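Sidwood rooftop open day, 30 Sep 2023

Quick write-up before I forget it all. Train late, missed the welcome talk, went straight up. 6 floors, lift out of order.

The roof belongs to Mundus, the old print works by the canal. Berhe, the housing co-op next door, has had the growing space since May. Beds all along the south side, chard, beans, squash gone completely mad over the railings. Tomatoes nearly finished. Very windy up there — they've put willow screens in and it helps a bit.

Best part was the water talk. Rain comes off the stair roof into 3 tanks, then gravity does the rest. No pump. 362 litres a tank, which went in a dry week in June apparently. They want a fourth but the surveyor has to agree the weight first.

Soil is a light mix, mostly compost and crushed brick. Dries out fast. Mulch, mulch, mulch was the advise.

Then down to the Vidia room for the seed swap and tea.

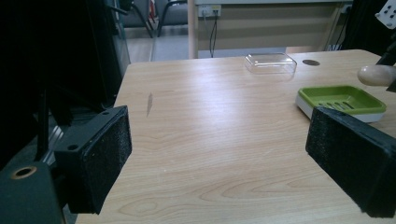
Came away with purple beans and some kale I can't name, gave them my spare calendula. Good chat about councils too — theirs took 2 years to say yes to planters on the pavement. Ours hasn't even answerd the email.

Next open day in spring, no date yet. Bring a coat. And cash, the honey stall doesn't take cards.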